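Putari's drive-handling cell reaches the small data center

Replacing a failed hard disk is a short job for a technician who is already in the building. For a company with equipment in several rented rooms, it can mean hours of driving first. Putari, an automation firm based in Dradgate, is selling a packaged robot cell meant to take over some of that handling. We spent two days with the test unit.

The package is called Ornari. It includes an arm, a two-finger gripper, a wrist camera, an open enclosure built from aluminum rail, and software with 16 stored routines. Buyers can rent it for 539 euros a week or sign a longer contract, with training billed separately. Putari says setup takes almost 40 hours, most of it spent teaching positions.

The gripper is the best part of the kit. Its black pads are small enough to work close to a panel, and the fingers hold a part from the sides so that the front end stays clear. Putari supplies a practice panel with openings and raised brackets, and new users are expected to work on that before they go near real hardware. 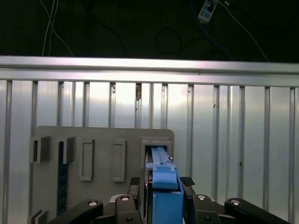

A blue plastic part held between the gripper's pads at the square slot in the gray practice panel.

Alignment matters more than grip force. A part that enters a slot at a slight angle can jam, and the software has to decide whether to push, back off or stop. Ornari lets the operator set a limit for each step. The menus are clear, but the limits are entered on one screen and the speeds on another, and we changed the wrong value more than once.

Drives in carriers are harder. The circuit board and connector must not be touched, which leaves the plastic of the carrier as the place to hold. Each carrier design needs its own routine. Putari ships a few of these and charges for more.

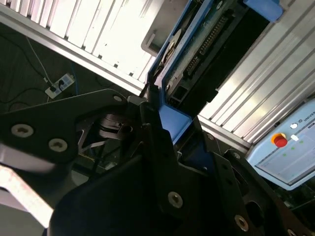
The gripper reaching toward a hard disk drive in its blue carrier, with the circuit board exposed.

Light was our main complaint. The ribbed metal panels in the enclosure reflect a lot of it, and the wrist camera's exposure needed adjusting by hand when we moved the cell. A matte panel set is listed as an option and should be standard.

The closest rival we know of, from Piątek, costs less to rent but comes without stored routines. Putari rates its finger pads for 4,000 cycles and sells them in pairs. A version with a longer arm is due in November.

Prices checked 04/10/2020.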